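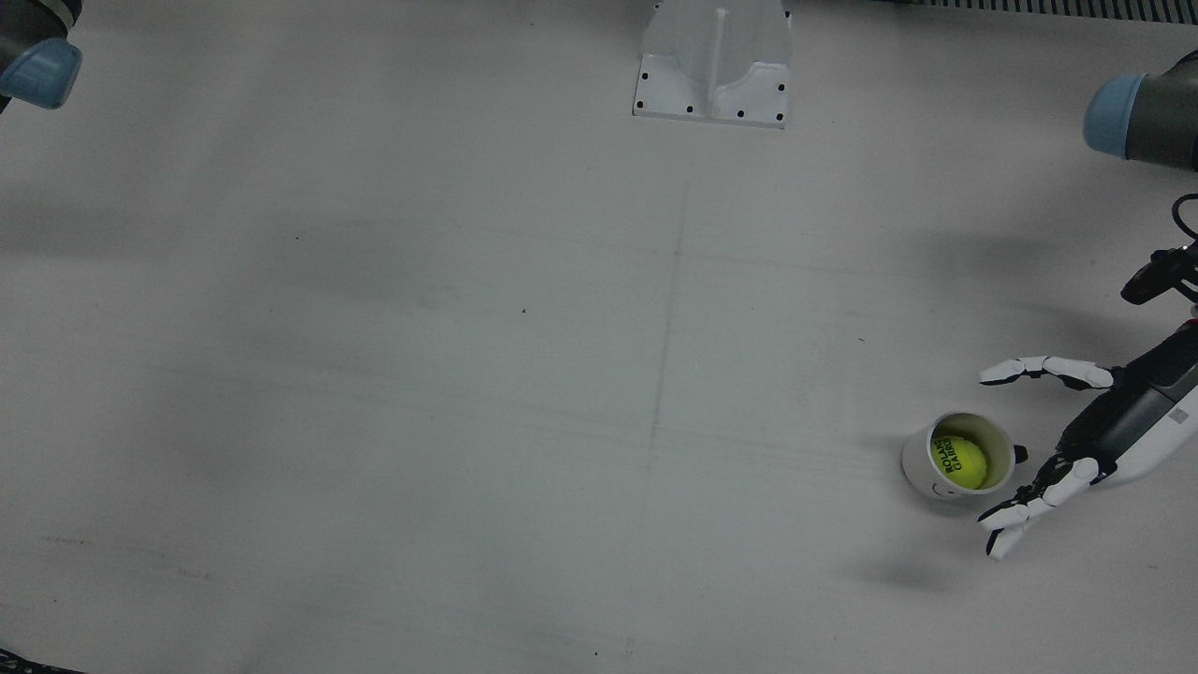

Project report: Storing small things in cups and mugs

Chak-lun Mak and Pin-yu Yeh
Apr 3, 2025

1. What we wanted to find out

Our shared study room in Nernwood has one long table and no drawers. Small things end up all over it: pens, keys, rubber bands, balls from the sports bag. In September we were asked to pick a household problem and test a cheap answer to it. We chose to see whether ordinary mugs could do the job of a desk organiser, so that we would not need to buy the Pan desk tray that most of the other groups were looking at.

2. Items used

White ceramic mug with a small smiley face on the outside
Tennis ball, yellow-green, printed ROLAND GARROS
Two plastic cups from the Moltska set
Pens, a key ring, a bag of rubber bands
Proda kitchen scales

3. Method

We used the mugs and cups for 8 weeks. Each container was given one kind of item and stayed in the same place on the table. At the end of each day one of us wrote down what was in its container and what was not. We did not tidy up before writing the list. Chak-lun did the first half of the project and Pin-yu did the second, apart from one week when we swapped over for exams.

We also did a short knock test. Each container was filled, put near the middle of the table and pushed sideways with a ruler until it slid or fell over.

4. Results

We made 48 daily lists. The pens and the tennis ball were put back most often. The rubber bands were the worst, mainly because people took a handful and left the spare ones next to the cup.

The tennis ball suits the mug well. It fills most of the opening, so there is no room for anybody to drop other things in on top, and it can be seen straight away from above. The pens had the opposite problem – by the third week their cup also held a spoon and some receipts.

In the knock test the ceramic mug slid but stayed upright. Both plastic cups fell over, the one with the pens first. We think this is down to the weight of the pens being high up, but we did not test it with shorter pens.

5. Problems

People outside the project used the mugs for tea on two days. We left those days out of the lists. We should also have weighed the containers before filling them as well as after. We only have the full weights, so we can't say how much of the difference came from the mug itself.

6. What we would change

We would replace the plastic cups with heavier ones and put the rubber bands in something with a lid. A label on the pen cup might help too. The ball can stay where it is.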